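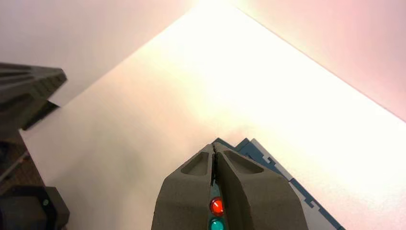 *Gripper by the blue notched piece, red LED between the fingers.*

March, after club

Stayed until 4 today. Haoran Luo was supposed to bring the new cable ties and forgot, so we used string on the wrist joint again. It held.

We are calling the robot Crabtree now. Themis Zervas wanted Premotum, which I can't spell without looking, and he lost the vote. He says he'll use the name for the next one.

Spent most of the time on the fingers. When they are closed, the tips should meet along the whole seam, and last week the left one sat a little high. I sanded the mount and put it back. Then Haoran ran the close command 16 times and wrote down where it stopped. The motor number for fully closed is 605 now. I changed it in the code and put it on the tape inside the lid too.

After that we tried the blue piece. The notches are good for grabbing but only if the finger comes in straight. If it comes in at an angle it pushes the piece along the table. Themis thinks we should slow the last bit down. I think the angle is wrong. We didn't settle it.

Battery was at 82 percent when we packed up, so I left it off the charger.

The Bidmont meet is the next thing. We still have to write the one-page description, and I said I would do the part on the gripper. Need to ask Mom for a ride. Math homework not started.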